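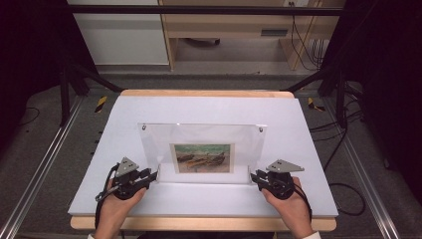 白桌面上的透明亚克力相框，里面夹着那张海边小船。

大家好呀，又来更新这个小相册啦！这一页主要讲相框，顺便讲讲我最近怎么把家里一堆没地方放的小画片收拾出来的。照片放得不多，字倒是越写越长，我这个人一说起摆东西就刹不住，想看干货的可以直接跳到后面讲擦亚克力的那一段。

先说画片吧。这张小的我特别喜欢，上半截是绿绿蓝蓝的水，带点发白的纹路，下半截是岸，棕的灰的混在一起，岸上散着几条像船一样的东西，颜色有深有浅。靠下面还有一点点红，很小，我到现在也没想明白那红的是什么，可能是浮标，可能是谁随手点了两笔。画片是在 Multmont 的旧货集市上翻到的，压在一摞明信片底下，摊主 Rosário Mendes 跟我聊了半天，说她自己也不知道画的是哪个海湾，只记得是和一箱旧书一起收来的。我回家拿着它对了好久地图，什么也没对出来，算了，就叫它“海湾”吧。

它尺寸有点尴尬，横的，又小，放进普通木框里四周要垫一大圈卡纸，看着闷闷的。我试过三种卡纸，白的太亮，灰的把水色压脏了，深蓝的那张更别提，我妈路过看了一眼问我是不是药盒说明书。后来想通了，干脆不要卡纸，用透明的，让背后的桌面自己当底色。画片外面本来就有一圈窄窄的米白边，放在透明板里刚刚好，左右都留着空，喘得过气来。

相框看上去是上面宽、下面收窄的，上面两个角各有一颗深色的金属小扣。我一开始嫌那两颗扣子颜色太重，想换成银色的，去 Rocha 五金店问了一圈，店员给我拿了好几种，配出来反而轻飘飘的。深色就深色吧，和船的颜色还挺搭，现在我越看越顺眼！

说说桌子。它边上是浅色的木头，靠外那条宽一些，角是圆的（搬家的时候我无数次庆幸它是圆的，膝盖感谢它）。上面铺的白色大板面是后来加的，平平整整，什么花纹都没有，摆东西特别省心，颜色不会打架，透明的东西放上去也干净。缺点嘛，一粒灰都藏不住。我现在养成了习惯，早上喝咖啡之前先拿袖子抹一下，抹完再去洗袖子，也不知道是省事还是找事。

很多人问我透明相框怎么摆才不会“看不见”。这个问题我也纠结过。刚开始我把它靠墙放，墙是白的，桌是白的，框又是透明的，远远看过去就像一张小画自己浮在那里，朋友来了差点把钥匙扔到它身上。后来我把它挪到桌子中间，立着放，上沿能接到一道光，那条亮边一出来，框的轮廓就有了。底下那条横着的边也会亮，我很喜欢这个小细节，下午四点左右最好看，再晚就得开灯了。开灯也有讲究，顶灯直接打下来会在板子上糊一团白，台灯从侧面斜着照比较舒服。

下面是擦亚克力的经验，全是交学费换来的：

第一，不要用纸巾干擦！我有一块板就是这么毁的，对着光一看全是细细的划痕，像被猫走过一样（我没有猫）。先用吹球把灰吹掉，再用微湿的眼镜布从上往下走，走一遍翻一个面。

第二，不要喷酒精。我以前图快，拿消毒喷雾喷过一次，边缘起了雾，怎么擦都擦不回来。温水加一滴洗洁精足够了，擦完再用清水过一遍，不然会留水印。

第三，拧扣子的时候两边轮流来，左边半圈右边半圈，手指感觉到有阻力就停。拧太紧板子会受力，角上容易裂。Sugeng 说他在工坊里换过的角裂的板子能堆满一个抽屉。

对了，Sugeng Menon 是我在 Gerer 木工工坊认识的，做框做了很多年，我每次买了奇怪尺寸的画都去烦他。他对亚克力其实没什么好感，嫌它招静电，夹画的时候头发丝、毛衣毛全往里钻。他的办法是夹画之前把两面都用微湿的布过一遍，等干透，然后一口气夹好，中间别聊天。我做不到最后这一条，所以我的框里总有一两根不知道谁的毛。

挪相框的时候也小心一点，拿靠下的位置，两边一起用力。只捏上沿的话手印会正正好好留在最亮的那条光上，特别显眼，我每次拍完照放大一看都想重来。要是桌子比较大，就先把相框放稳，再慢慢推到中间去，别端着它伸长胳膊往里够，底座窄，落下去的时候容易歪。

还有人问价钱。我那次在 Zedo 下单，买的是一批里的最后几个，加上运费花了 200，收到的时候外面裹了厚厚的气泡纸，拆了我一个晚上。说贵吧也不算贵，说便宜吧，那张画片本身才花了 80，框比画还贵，我被家里人笑了好久。可是你想啊，画片在抽屉里躺着的时候谁都看不见它，现在我每天进门都会看一眼，值了！

接下来打算折腾的几件事，先记在这儿免得自己忘：

一张竖的小水彩，画的是楼梯，纸有点翘，要先压平。我现在把它夹在两本厚词典中间，上面又压了一个铸铁锅，已经压了一个星期，昨天偷偷看了一眼，还是翘。

一组老火柴盒的贴画，颜色特别鲜，黄的红的，想拼成一排放进长条形的框里。难点在背面还粘着旧胶，不敢用水泡，有会弄的朋友请务必教教我。

还有一块压花，是 Rosário 上次送的，放在透明板里应该会很好看，不过要避光，所以位置得另外想，大概会去走廊那边的小架子上。走廊那盏灯坏了一阵子了，得先修灯……你看，收拾一个相框最后要修一盏灯，我家的事永远是这么连着来的。

相册之后会慢慢补图，五月里应该能把火柴盒那组弄完，弄不完也别催我哈。留言我都会看，回得慢，问尺寸的麻烦把自己那张画的长和宽都写上，只说“挺小的”我真的没法答！

最后更新：五月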